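1/ So the bedroom is next! Kitchen's done, bathroom's done, and I have a budget of $1000 for paint, a rug and something to sit on. Wish me luck.

2/ Went to Domstead for paint and came home with 5 sample pots, all of them green. The one called Jultberg is winning, but it goes weirdly gray after dark.

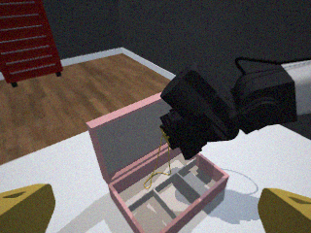 3/ Rug update: the Overgaard one I love is $600. Six hundred!! My sister-in-law says go secondhand and she's probably right (don't tell her).

4/ Does anyone have the Karmont armchair? I sat in it for 10 minutes in the store and didn't want to get up, but the arms looked like they'd scuff.

5/ Painting starts in July, once the old wallpaper is off. There's over one layer of it, of course. Steamer tips very welcome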